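How Do Robots Learn the Rules of the Kitchen?

Every workplace has rules. Cooks tie back their hair, and bus drivers check their mirrors before they pull away. Robots that work near people need rules too, and someone has to write those rules down before the robot starts its first job.

At Nastel, robots meet their first kitchen inside a computer. This is called simulation. The cabinets, the counter and the robot are all drawn by a program, so a mistake cannot break a real plate or pinch a real finger. A robot must finish 2000 practice tasks in simulation before it may be tried in a real room.

Rule 1: Start with an open, empty gripper

A gripper is a robot's hand. Many grippers have two fingers that slide together and apart. Before each task, the fingers must be spread wide and holding nothing. The robot then moves slowly toward large things, such as cabinets, and keeps its fingers in view of its camera.

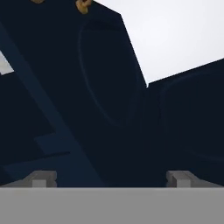
Nawal Farouk thinks this rule should go further. A robot ought to stop completely for a moment before it reaches for anything, she argues, so that a person standing nearby has time to step back or say no. Her suggestion is being tested now under the name Trestura, and it may be added to the rules in August.

Rule 2: Know what is in the way

Kitchens are crowded places. A cabinet door may be open. A knife block may stand close to the spot where the arm needs to go. The robot must keep a list of everything near it and plan a path around each item. If something is hidden behind something else, the robot must treat that space as full until it has checked.

Sharp things and things that can get hot have a rule of their own. The robot must leave extra space around them, even when they are switched off or put away.

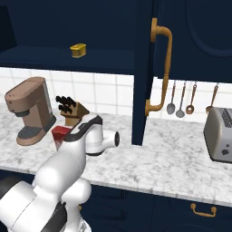 The practice kitchen, with a coffee maker and a knife block on the marble counter.

Rule 3: Stop when asked

Every real robot must have a stop button that a person can reach easily. When the button is pressed, the arm must stay still until a trained adult says it may move again. Children should never climb on a robot, stand under its arm or put their hands between its fingers — even if it looks as though it is asleep.

Who checks the rules?

After the practice tasks, a checker reads the record of what the robot did. The checklist has 188 questions. If the answer to any safety question is no, the robot goes back to the simulated kitchen and practices again.

You can be a checker at home. Choose a simple job, such as setting the table, and write the rules a robot would need to do it safely.

More for young readers
What Is a Sensor?
Why Robots Need a Stop Button
Disia and the Very Careful Delivery
Words to Know: Gripper, Joint, Simulation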